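A **compartment tray** is a shallow container divided by fixed or movable walls into a number of small cells. Such trays are used to keep small objects apart from one another, and are found in homes, shops, schools, workshops and museums. The name is used loosely, and overlaps with *sorting tray*, *divided tray* and, in printing, *type case*. 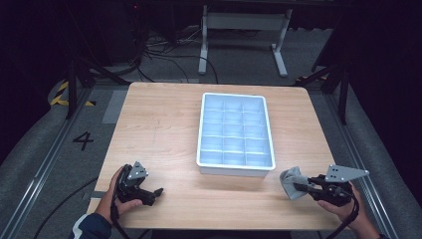
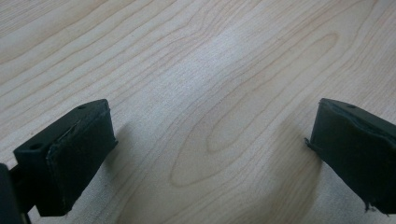 ## Terms

The cells of a tray are usually called compartments, and the walls between them dividers or partitions. A tray with a lid is more often sold as a compartment box. Catalogs generally describe trays by the number of columns and rows, but the order in which the two are given varies from one seller to another.

## History

Divided containers are very old, and trays with wooden or clay partitions were in use long before printing. The printer's type case is the best-known early form made to a settled plan. Its cells differ in size, with the largest given to the letters used most often. A typesetter learned the layout by habit and could pick out letters without looking down.

Collectors of shells, minerals and coins had cabinets built with shallow drawers, each divided in much the same way. Seed sellers, button dealers and watch repairers used plainer versions, often made to order by a local joiner. In the town of Wirkham, the joinery shop of Kyei made trays for the button trade and kept a pattern book listing 300 layouts. The book is now held in the museum at Kurncombe, together with 2 unfinished trays and a set of cutting guides.

Molded plastic trays became common in the second half of the twentieth century. They were cheap, light and easy to wash, and they replaced wood for most everyday uses. Wooden trays are still made for display and for some collections.

## Construction

Wooden trays are usually assembled from thin slats with slots cut halfway through, so that the slats lock together in a grid. Glue is used at the outer frame. In card trays the same method is followed without glue, which lets the grid be folded flat.

Plastic trays are either molded in thick material as a single rigid piece or formed from a heated sheet. Sheet trays are thinner and tend to bend when lifted by one corner – a common cause of spills. Metal trays are less usual and are mainly found in workshops.

Movable dividers fit into grooves along the sides. They allow cells of different sizes, but very small items may slip under them. Some makers add a soft lining to close the gap.

## Use in collections

Small museums often store beads, seeds and fragments in divided trays inside drawers. Madalena Prata's handbook *Small Things in Drawers* recommends that each cell carry its own label and that the tray carry a plan showing every cell. The Wakar bead collection, cataloged by Benoît Marchal and Huguette Poulain, follows this method and contains 818 entries. Poulain later changed the numbering so that it ran by row – the earlier system had run by column, and older references still use it.

## See also

- Type case
- Seed drawer
- Muffin pan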